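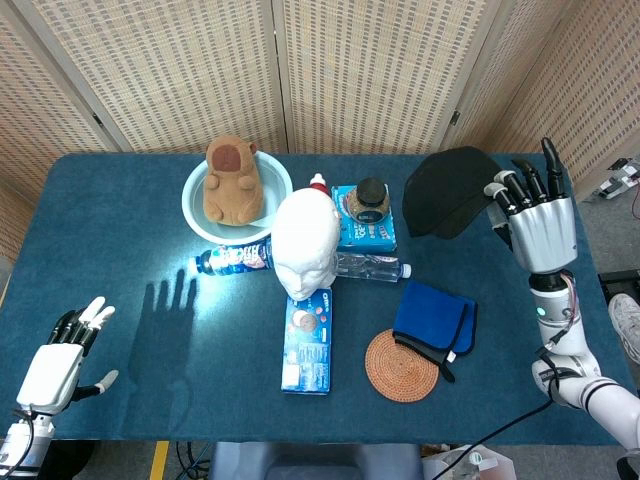 Setting up a practice table for the pick-and-sort event takes our club ten minutes now, and most of the tips on this page came out of the sessions when it took an hour. Start with the cloth. A plain one in a single color, pulled flat and clipped underneath, keeps small things from sliding and makes them easy to find on camera. Ours is teal blue, and the royal blue folded cloth with the black edging is harder for the students' code to pick out against it than the orange-tan coaster next to it. Keep one hard item like that on the table and let the rest be easy.

Bottles. Lay at least one on its side. A clear bottle is a different problem from one with a printed label, so use both. Tighten the caps before you start and wipe the outside dry.

Glass. One small jar is enough, with the lid screwed down. Putting it on top of a box is a good test for the older students. Beginners should have it flat on the cloth, or left in the bin.

Food packages. Buy them for the practice bin and write PRACTICE on the bottom in marker. Cookies that have been gripped all through May are crumbs, and someone will still try to eat them.

Soft things. A plush toy sitting in a plastic basin is good for reaching down over a rim. Caps go crown up. Wash cloth items every couple of weeks -- they pick up grease from the hands.

Light. A strong lamp off to one side throws a hard shadow of the hand onto the cloth, and a program can mistake that for an object. Run each routine once with the lamp on and once with it off.

Floor. Tape down loose cables before anyone walks behind the table. Yellow tape shows up best on our floor.

Storage. We keep the kit in 2 lidded bins, one for hard items and one for soft. Tape a list inside each lid and check it at pack-up. Missing items go on the whiteboard, or tell Milagros Escobar before the next session.

Last updated July 20, 2025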